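Okay, long thread on the Plostlow hand-held gripper kit, and I'll try to keep it friendly, because I've been living with the rental version for a while and people keep asking me whether it's worth the money.

Quick background for new folks: you hold the grippers yourself, do a chore the way you'd do it any other day, and the recordings go off to train a robot arm. Plostlow sells the pair outright for $2,365 or rents them by the month, and I went with the rental – I've been burned before by buying first and thinking later!

Their starter guide wants you to begin with wooden blocks. I skipped ahead to snacks on the bed, which is much more my idea of an evening, and I still think crinkly bags tell you more about a gripper than blocks ever will.

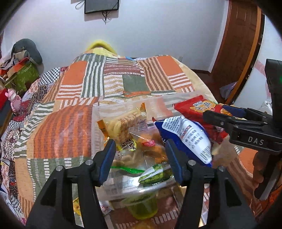
Farzad Akbari: did you get the soft pads or the standard ones? I have the standard set and anything in shiny plastic slides right out of mine unless I squeeze like crazy.

Soft ones, Farzad, and I'd pay the extra again without blinking. They were $30 on top of the rental, and the sales page hides them way down under the cables, so scroll and keep scrolling.

Now the squeeze. The trigger has a nice long pull and you can feel when you're getting close to too much, but it takes practice. My first evening I crushed a fair number of crackers (we ate them anyway, they were fine). By the third evening my hands had slowed down and I'd quit fighting it.

Small packets are where I've come around on this kit. A big bag forgives you, you grab any old corner and up it comes. With a little one you have to line both fingers up properly, and I find myself holding my breath like I'm threading a needle. 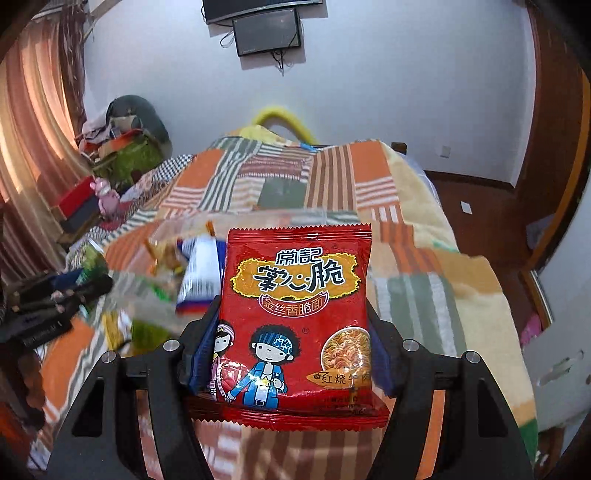

Weight is my one real complaint. After half an hour my wrists want a break, the left one especially, and the wrist strap in the box is too stiff to be much help. I wrapped mine in an old sock and it's better.

The software is plain but friendly. You can store up to 500 clips before it nags you to upload, and uploading overnight has worked every time for me.

Support gets a gold star too. I wrote in with a pairing question and Rupert Eder answered the same afternoon, very patiently, with drawings!

So would I buy it? Not yet. I'm keeping the rental through December and then I'll see how my wrists feel about it. If you've tried the Skernetti pair, come tell me how heavy those are – I'd love to compare before I spend anything.

© Tane Merrick | Contact | Back to top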